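Carnet d'atelier, décembre
Projet Arnau : comptage et mesure de bruit des deux-roues, traversée de Gekiditz

Point de départ

La commune de Gekiditz reçoit des plaintes sur les motos non homologuées et les quads qui passent en soirée sur la route de la vallée. La police municipale ne poursuit pas les conducteurs, pour des raisons de sécurité, et demande des données : heures de passage, sens, niveau sonore. On ne relève pas les plaques, c'est écrit dans la convention et il faut que ça reste comme ça. Si quelqu'un propose d'ajouter une lecture de plaque « juste pour voir », la réponse est non.

Matériel posé : un boîtier Usten à l'entrée nord, un autre près du lavoir. Micro en haut de mât, boucle magnétique provisoire collée sur la chaussée, enregistrement local sur carte.

Relevé du matin

Le boîtier nord a tourné sans interruption. Celui du lavoir s'est arrêté à 3 h, batterie trop basse. La batterie de rechange était restée à l'atelier, bien chargée, sur l'étagère. À mettre dans la caisse de terrain dès ce soir.

Sur le boîtier nord, plus de 200 passages de deux-roues toutes catégories. Le tri automatique donne 9 passages suspects (signature de moteur deux temps, pas d'éclairage détecté). J'ai réécouté les neuf. Sept sont corrects. Les deux autres : une tronçonneuse dans le pré d'en face, et une mobylette ancienne, sans doute en règle. Le seuil est donc trop bas dans la bande grave. Je le remonte de 3 dB et je relance sur le même fichier avant de toucher à autre chose.

Problème de la boucle

La boucle magnétique rate les motos qui serrent à droite. Essai avec le scooter de service, trois trajectoires : au centre, ça déclenche à chaque fois ; à gauche aussi ; à droite, une fois sur deux. Le châssis en aluminium n'aide pas. Déplacer la boucle vers le bord demande une nouvelle autorisation de voirie, comptons deux semaines. En attendant, on garde le micro comme déclencheur principal et la boucle en confirmation.

Heures

Les passages suspects se groupent entre 18 h et 20 h, presque tous dans le sens descendant. Ils remontent donc par ailleurs, probablement par le chemin forestier. Demander à la mairie si un troisième point est possible là-haut. Pas de réseau sur place, il faudra aller chercher la carte à la main.

Logiciel

Kumsa plante encore à l'export quand le fichier passe minuit. Contournement : couper à 23 h 59 et recoller ensuite. L'horloge du boîtier du lavoir retarde de 9 secondes, corrigé à la main dans le tableau, colonne « décalage ».

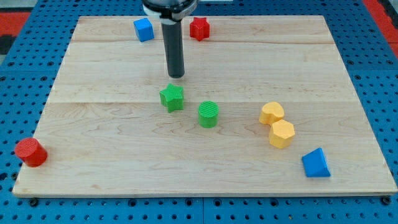

À faire

Charger les deux batteries et noter la tension avant départ.
Relancer le tri avec le nouveau seuil, garder l'ancien résultat pour comparer.
Refaire le collage de la boucle, un coin se soulève.
Écrire à la mairie pour le chemin forestier et pour l'autorisation de voirie, dans le même courrier.
Vérifier le joint du boîtier du lavoir, trace de condensation sur le capot.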